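Zwischenbericht an die Förderstelle
Projekt "Urow": Aufnahme und Veröffentlichung eines ersten Albums

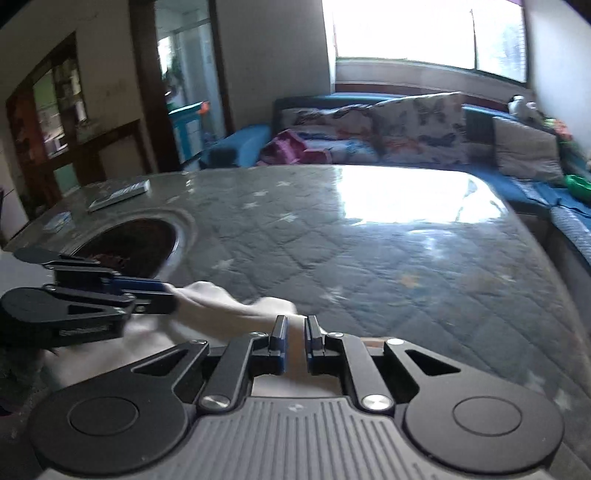 Weißes Tuch über dem grauen Tisch mit Rauten- und Sternmuster.

Stand: Oktober 2019

Sehr geehrte Damen und Herren,

mit diesem Bericht möchten wir Sie über den Stand unseres Albumprojekts informieren. Der Bericht schließt an unsere Mitteilung vom April an und folgt in der Gliederung Ihrem Merkblatt. Wo sich gegenüber dem Antrag etwas geändert hat, haben wir es beim jeweiligen Punkt vermerkt.

1. Kompositionen und Texte

Die Arbeit an den Liedern ist abgeschlossen. Aus den ersten Skizzen sind 17 Stücke entstanden, von denen wir elf für das Album ausgewählt haben. Die übrigen sechs bleiben als Demo erhalten und werden in diesem Projekt nicht weiter bearbeitet. Im Antrag hatten wir zehn Stücke für das Album genannt. Das elfte ist ein kurzes Instrumental, welches zwei Lieder miteinander verbindet und keine zusätzlichen Kosten verursacht hat.

Die Texte sind zur Hälfte auf Deutsch und zur Hälfte in unserer Muttersprache geschrieben. Bei den deutschen Texten haben wir eine Lektorin um Durchsicht gebeten. Es ging dabei vor allem um Betonungen: Manche Wörter waren grammatisch richtig, ließen sich aber auf die Melodie nicht natürlich singen. Drei Refrains wurden deshalb neu geschrieben.

2. Aufnahmen

Die Aufnahmen im Studio Whitcombe fanden in zwei Blöcken statt. Im ersten Block wurden Schlagzeug, Bass und Klavier gemeinsam eingespielt, im zweiten Block Gitarren und Streicher. Der Hauptgesang ist für acht Stücke fertig. Für drei Stücke muss er noch einmal aufgenommen werden, weil die Tonart nachträglich um einen Ganzton tiefer gelegt wurde.

Gegenüber dem Zeitplan haben wir 5 Wochen Verspätung. Der Grund ist eine Erkrankung der Sängerin im Sommer, nach welcher die Stimme geschont werden musste. Das Studio hat uns die ausgefallenen Termine ohne Gebühr verschoben, sodass hier keine Mehrkosten entstanden sind.

3. Abmischung und Mastering

Mit der Abmischung wurde bei vier Stücken begonnen. Zwei davon sind von uns freigegeben. Bei den anderen zwei liegt der Gesang nach unserem Empfinden noch zu weit hinter den Streichern, und wir haben um eine neue Fassung gebeten. Das Mastering wird Prodby übernehmen. Das Angebot liegt schriftlich vor und bleibt innerhalb des bewilligten Betrags.

4. Pressung und Vertrieb

Im Antrag war eine Auflage von 1000 CDs vorgesehen. Nach Gesprächen mit Veranstaltern und zwei Plattenläden möchten wir diese Zahl ändern und 400 Schallplatten sowie eine kleinere Menge CDs herstellen lassen. Bei unseren Konzerten wird immer häufiger nach Vinyl gefragt. Die Gesamtsumme für die Herstellung bleibt gleich, es verschiebt sich nur die Aufteilung innerhalb der Position. Wir bitten Sie hiermit um Ihre Zustimmung zu dieser Änderung. Die Bestellung beim Presswerk geben wir erst auf, wenn Ihre Antwort vorliegt.

Den digitalen Vertrieb haben wir mit dem Label Cladley vereinbart. Der Vertrag gilt nur für dieses Album, die Rechte an den Kompositionen bleiben bei uns.

5. Konzerte

Drei der neuen Lieder haben wir bereits öffentlich gespielt. Das langsamste Stück, bei dem wir am meisten gezweifelt hatten, wurde vom Publikum sehr freundlich aufgenommen und soll nun als erste Single erscheinen. Das Konzert zur Veröffentlichung ist für das Frühjahr geplant. Der Saal ist reserviert, aber noch nicht fest gebucht.

6. Finanzen

Die Ausgaben für Studio und Gastmusiker liegen im Rahmen der Bewilligung. Bei den Fahrtkosten haben wir weniger gebraucht als geplant, weil die Streicher am Ort wohnen. Den Restbetrag würden wir gern für die zusätzlichen Gesangsaufnahmen verwenden, sofern dies nach Ihren Richtlinien zulässig ist. Die Belege sind geordnet und werden mit dem Verwendungsnachweis eingereicht.

7. Nächste Schritte

Zuerst werden die drei fehlenden Gesangsspuren aufgenommen. Danach folgen die restlichen Abmischungen und die Übergabe an das Mastering. Die Gestaltung der Hülle läuft parallel; der Entwurf für die Vorderseite ist fertig, für die Rückseite fehlt noch die endgültige Reihenfolge der Stücke. Ihr Logo setzen wir nach Ihren Vorgaben auf die Rückseite und in das Beiheft, und den Entwurf schicken wir Ihnen vor dem Druck zur Prüfung.

Für Rückfragen stehen wir Ihnen gern zur Verfügung.

Mit freundlichen Grüßen
Urow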